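Filed under: Talks, Home and Laundry
Search this site... Go
Shares 30 | Comments 222

Notes, folding talk, Glenys Hinds

Start with the claim that a made bed is the best folding table in the house. I doubt it. Ask who has tried it with the quilt still on.

Padded things are my main complaint. The books say thirds, then roll. Try that with a puffy red one and it springs back open - pause for the groans.

Flynn Tamihana swears by folding on a plain sheet so you can see the edges. Maybe. A lime-green sheet does show up red, I'll give him that. It doesn't flatten anything.

Quilt first or last? Gillies handout says last. I say get it out of the way, bears and all if there's a printed cloth on top.

Skip the slide on vacuum bags if we're short. Next, sleeves and pockets, and why I don't believe in either being "tucked neatly." Then take questions from the back row.
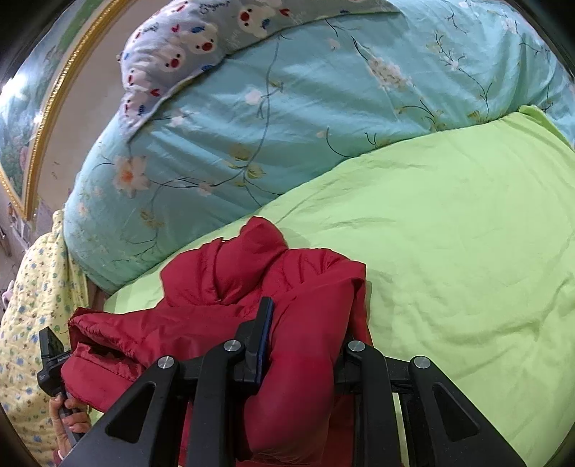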